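Threads > Treasa Foley > Moving to a smaller place

Print this page | E-mail this page

OK so I've moved from Larnville into a place of 758 square feet and I have opinions – mostly about floors!

Every footstep echoes in here. My downstairs neighbor Kevin is very sweet about it, but still.

So, rugs. Big ones, small ones, whatever was on sale in September. 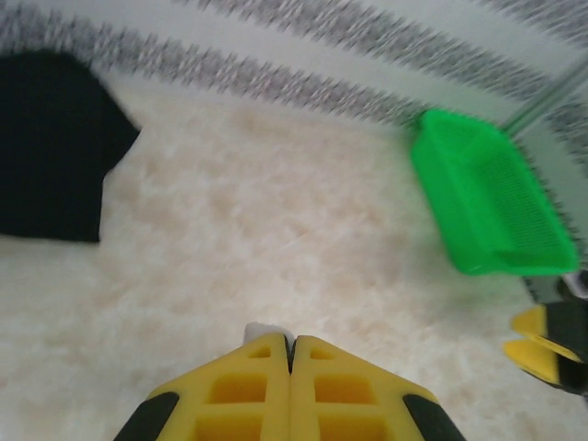
Cream faux fur, long pile. So shaggy!

Tip for fluffy ones: shake them outside first, then vacuum with the brush roller off. Mine tried to eat the whole corner – never again.

Next up is curtains. I have 2 windows and zero ideas, so send me your favorites!

Print | E-mail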